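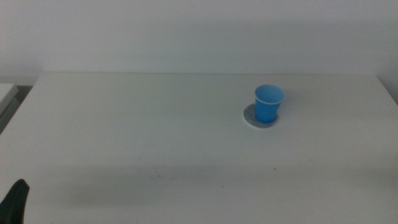
Blue plastic cup on a white table.

Zadham Tabletop Etching Press

The Zadham is a hand-cranked etching press for artists who work at home, in a shared studio, or in a school print room. It prints etchings, drypoints, collagraphs, monotypes, linocuts and woodcuts. The press was designed by printmaker Norbert Tóth and is built to order by Gollia.

The frame is welded steel with a gray powder coat. Both rollers are solid steel, turned and ground after assembly on the shaft. The bed is phenolic board and can be lifted out for cleaning. Pressure is set with two threaded screws, one at each end of the top roller, and each screw has a numbered dial so you can go back to a setting you used before. Write your settings down for each plate and paper. Intaglio needs a lot more pressure than relief, and the dials save time when you switch between the two.

The drive is geared. One person can turn the handle with one hand at full intaglio pressure, though most people use two on a large plate. The handle comes off for storage.

Specifications
Bed width: 13 inches
Bed length: 26 inches
Weight: 100 pounds
Drive: geared, hand crank
Mounting: four bolt holes in the base, bolts included

What comes with it
Press with bed and handle
One pusher felt and one blanket
Hex keys for the side plates
Printed setup guide

Registration sheets, extra blankets and the Štěpánek stand are sold separately. The stand is bolted steel with a lower shelf for paper and blankets. If you plan to use your own table, choose one that does not flex or rock, and bolt the press down before printing.

Care
Wipe the rollers with a dry cloth after each session and put a thin coat of light machine oil on any bare steel if the press will sit for more than a week. Take the blankets out and hang them flat. Do not leave the press under pressure overnight — the felts will take a set and print unevenly. Blankets can be washed by hand in cool water with mild soap.

In use
Kulap Thammasiri has taught evening intaglio classes on a Zadham for three terms. "Students get the pressure wrong on the first day and right on the second," she writes. "My only complaint is the weight. Get help on the stairs." Štěpánka Brabec used hers to edition Grallisska, a series of 13 drypoints on handmade paper, and has asked us for a longer bed. A longer bed is being tested now. We do not have a price for it yet.

Ordering
The price is $800, plus freight. Presses ship on a pallet with the bed packed separately. Lead time is six weeks, longer for orders placed in July, when the shop closes for two weeks. A deposit of half the price holds your place in the build list, and the balance is due before shipping. Schools may pay by purchase order.

For questions about parts or used presses, write to Oľga Hubáček in the Gollia office and include the serial number stamped on the left side plate.

Page updated October 12, 2018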